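Pelota de púas

La pelota de púas – también llamada pelota erizo o bola sensorial – es un juguete de mano, por lo general de goma blanda o plástico flexible, cuya superficie está cubierta de puntas romas. Se emplea en el juego infantil, en ejercicios de manipulación, como entretenimiento para animales domésticos y, en sus versiones más firmes, para el masaje de manos y pies. Pertenece al grupo de los juguetes táctiles, junto con las pelotas de textura, los muñecos blandos hinchables y las telas de distinto tejido.

Características

El cuerpo puede ser macizo, hueco o relleno de aire. Las puntas forman normalmente una sola pieza con el cuerpo y varían mucho en longitud: las pelotas de masaje las tienen cortas y rígidas, mientras que las llamadas «puffer» presentan filamentos largos y elásticos que ceden al menor contacto. El diámetro habitual de los modelos infantiles va de 5 centímetros en adelante. Los tamaños menores se reservan a niños mayores de tres años por el riesgo de atragantamiento.

Los colores más frecuentes son el verde, el azul, el naranja y el morado. Algunas variantes llevan ojos móviles, caras de dibujos o puntas de un color distinto al del cuerpo. Otras abandonan la forma esférica y adoptan la de un animal, con segmentos redondos unidos en fila.

Uso en cestas de objetos variados

En aulas, ludotecas y consultas, las pelotas de púas rara vez se guardan solas. Lo común es mezclarlas con otros objetos de tacto y peso diferentes en una cesta abierta, de la que se van sacando piezas para nombrarlas, compararlas o clasificarlas. La cesta de malla metálica es una de las opciones corrientes, ya que deja ver el contenido desde los lados y se limpia con facilidad.
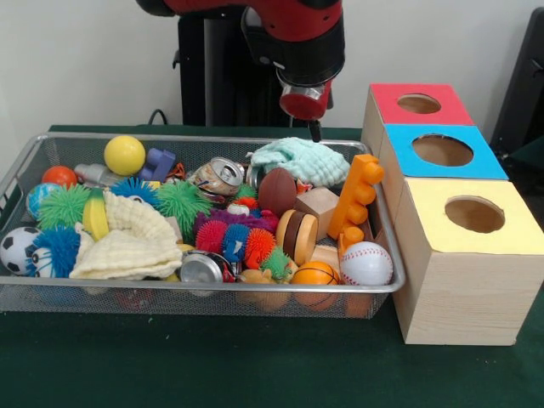
Cesta de malla metálica con pelotas de púas, un juguete «puffer» multicolor, latas aplastadas y otros objetos.

La combinación suele incluir pelotas lisas, un balón pequeño, alguna fruta de juguete, bloques, telas y envases domésticos vacíos. Las latas y botellas aportan superficies duras y frías que contrastan con la goma. Cuando se usan latas abiertas en actividades con niños conviene revisar los bordes y cubrirlos con cinta. Las telas cumplen una doble función: añaden otra textura y ocultan parte de las piezas, lo que obliga a buscarlas con la mano.

El catálogo de la ludoteca Toma, publicado en junio, registra 1648 piezas de préstamo, de las cuales 59 son pelotas de púas. La mayoría circula en lotes mixtos de este tipo, y solo 2 lotes están formados exclusivamente por pelotas.

Clasificación y guardado

Las actividades de clasificación parten de un recipiente común y de varios destinos. El criterio más sencillo es el color. Le siguen el tamaño, la textura y el tipo de objeto, este último más difícil cuando una misma pieza admite dos respuestas: una pelota de púas con cara puede colocarse con las pelotas o con los muñecos. Los destinos pueden ser bandejas, bolsas o cajas con una abertura redonda en la parte superior. El tamaño de la abertura limita las piezas que caben, aunque las puntas blandas se doblan y permiten introducir pelotas algo mayores que el hueco. 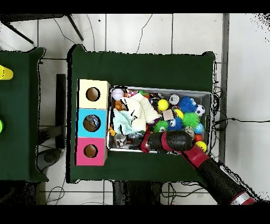
Xuelian Zhong comenta al respecto que las aberturas demasiado justas cansan pronto a los más pequeños, y que ella prefiere empezar con cajas sin tapa y dejar los agujeros para cuando el niño ya separa por colores sin ayuda. Añade que las pelotas de filamentos largos se enganchan entre sí y que es mejor no poner muchas en la misma cesta.

Para el guardado prolongado se recomienda apartar las piezas de goma de las de plástico rígido. Algunas gomas blandas se vuelven pegajosas con el calor y pueden transferir el color a las telas claras. Tampoco conviene apilarlas bajo objetos pesados, que deforman las puntas.

Limpieza

Las pelotas macizas se lavan con agua tibia y jabón neutro. Un cepillo de cerdas suaves ayuda a retirar la pelusa que se acumula entre las puntas, sobre todo cuando se usan encima de fieltro o moqueta. Las que llevan luz o sonido en el interior se limpian con un paño húmedo, sin sumergirlas. Una pelota agrietada o con puntas sueltas debe retirarse del uso.

Véase también

Cesto de los tesoros
Juguete sensorial
Pelota antiestrés
Juego heurístico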